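Wednesday evening, and I have decided to sort out the stationery. All of it. Please respect my privacy at this time.

---

Background: since moving to Nalley I have kept everything small in one biscuit tin. Pens, rubbers, odd game pieces, a key for a bike I sold. To find anything you tip the tin out and swear. It's a system, in that it happens every time.

---

The rule, borrowed from a leaflet that came with the Trurine drawer dividers: tip it all out, group like with like, and only then choose containers. I did it the other way round and bought the containers in January. They have been holding post.

---

Pens first. I own 36 pens. I'd have guessed nine. I have never bought a pen in my adult life, so I can only assume they come in under the door.

---

Tested every one on the back of a gas bill. 17 work. Two work if you hold them upside down and scribble until you hate yourself. The rest have been dry since before the biscuit tin had biscuits in it.

---

Kept one of the dry ones because it has a nice weight to it. I know. I know.

---

Someone has asked what the point of three trays is when one drawer would do. The point is that the drawer is full of takeaway menus, and I'm not emotionally ready for the drawer.

---

Next, the tiny stuff. My advice on tiny stuff is to do it by colour and not think about what any of it is for. Once you start asking what it's for you're on the floor at midnight reading the instructions to a board game called Sin that you lost half of two flats ago.

---

Sorting by colour goes well for up to 15 minutes, then you meet something that is either orange or pink depending on how you feel about your life.

---

A word on lighting. Do this under a proper lamp. I did the first round by the glow of the cooker hood and put a navy pen in with the blacks, and it has been on my conscience.

---

Also: use a table you can walk round. Doing it on the sofa means half your categories end up down the back of the sofa, which becomes a category.

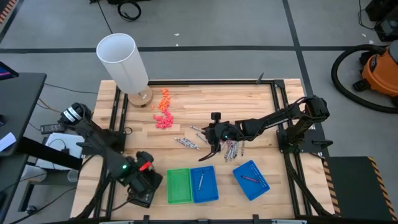 The trick with shallow trays is that you can't pile things up in them and call it tidy. Deep boxes forgive too much. I have a deep box from Nultotero under the bed that I haven't seen the bottom of, and at this point I think it prefers it that way.

---

Pens get the long way of a tray, all pointing the same direction. Does it matter? No. Will I be checking? Every time I walk past.

---

Small pieces go in last, a handful at a time. Tipping them in from a height sounds satisfying and costs you a good while under the furniture with a torch.

---

Before anyone asks: yes, the biscuit tin is being kept. It's empty now. I've put the bike key in it.

---

Needed to write down the bin day just now. Couldn't find a pen.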